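Bivia Opens Two-Arm Practice Tables to Tray Line Staff at Mwaipopo Kitchens

13 August 2022
By Delali Ofori, Bivia Communications
Shares 46 | Comments 19

Bivia, a supplier of automated handling equipment for institutional food service, today released details of the staffing and training plan that accompanies its tray assembly cells at the Mwaipopo central kitchen. The plan covers job assignments, operator authorization, stop procedures and the handling of faults during a shift. It applies to all staff assigned to the cold side of the kitchen.

The Mwaipopo kitchen assembles 2770 breakfast and snack trays per day for delivery to hospitals, schools and residential care sites. Each tray carries a plate, a mug and one or more portioned items. Until this month all placement on the cold side was done by hand, with staff standing at a moving belt for the full shift. Under the new arrangement, two-arm cells place baked goods on plates, and staff load, check, correct and release the trays.

Scope of the change

The cells handle round and ring-shaped baked goods only. Liquids, cut fruit, wrapped cutlery and all trays marked for allergy or texture diets remain manual. Diet trays are assembled on a separate bench with its own plate stock and are not routed past the cells at any point.

Belt positions 3 through 8 on the cold side have been removed. The 19 employees who held those positions have been reassigned within the same department at the same pay grade. Three roles now exist where there was previously one:

Cell operator. Loads item racks, starts and stops the cell, clears dropped or misplaced items, and records each stop by cause code.

Tray checker. Compares each finished tray with its ticket and has authority to reject any tray or to halt the line.

Setup technician. Changes end effectors, runs the morning position check and adjusts grip force when the item changes.

Staff rotate between the first two roles every two hours. The setup technician role requires an additional course and is posted internally before it is advertised outside the kitchen.

Training

Each operator completes 46 hours of training before working a live cell unsupervised. The first portion is classroom work on lockout, hand clearance and cleaning. The remainder takes place at a practice table, where toy food stands in for product. Toy items hold their shape under repeated gripping and can be wiped down between runs, so a trainee can repeat the same pick many times without using up stock.

The basic exercise uses a plate, a mug and two matching items. Trainees learn to judge whether an item is held securely, whether the plate has room for it, and whether a hand has stopped too close to tableware. They also practice recovery: stopping the cell with an item still in the grip, releasing it by the manual control, and returning the arm to its start position.

Practice tables can be fitted with different end effectors on the left and right arms. Multi-fingered hands adapt to irregular items but take longer to set up. Parallel grippers are quicker to check and to clean. Operators train on both, and their stop records are used to decide which type is fitted for a given product.

"The people who used to place these items by hand know which ones roll, which ones stick and which ones crack," said Ofori. "Their notes went into the cause codes. We had nine codes in the first draft and the operators asked for more, mostly for plate position."

Fault reporting

During the trial period the cells logged 334 stops. Every stop was reviewed at shift handover by the operator and the setup technician. Stops are not counted against the individual operator and are not used in performance review. The cell software, Stilora, stores the cause code, the item type and the time to restart. It does not store operator names with stop data.

The most frequent cause was an item resting against the plate rim. The plate fixture has been changed, and the position check now includes the rim.

Practice table, toy items:

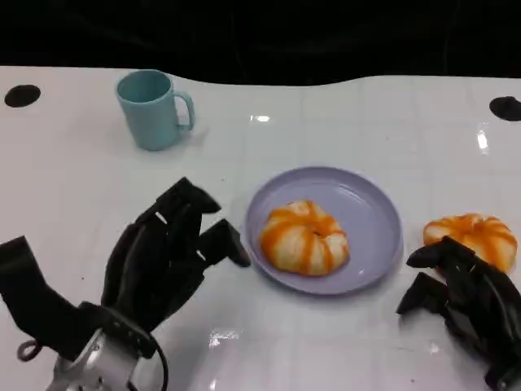
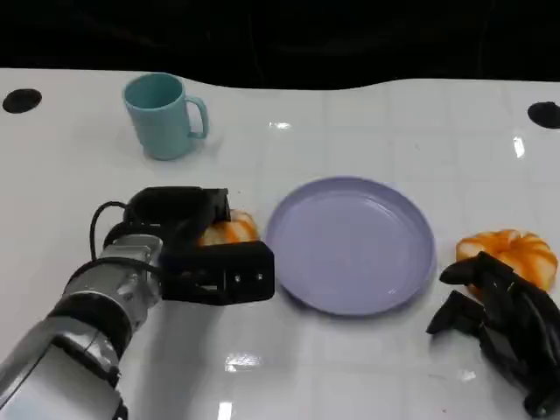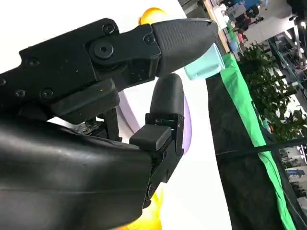
Reading time: 4 minutes

Next steps

A second kitchen, at Bornia, will receive practice tables later in August. Live cells will not be installed at that site until its first group of operators has been authorized. The training material will be the same, with the addition of a module on tray carts, which Bornia loads by hand.

Kitchens that already use Bivia belts may request the training outline and the cause code list without purchasing a cell. Both documents are available in print and may be copied for internal use.

About Bivia

Bivia designs and services handling equipment for central kitchens, commissaries and tray lines. Its products include belts, plate dispensers, two-arm assembly cells and the Stilora cell software.

Media contact: Delali Ofori, Bivia Communications

© 2022 Bivia. All rights reserved. | Contact | Back to top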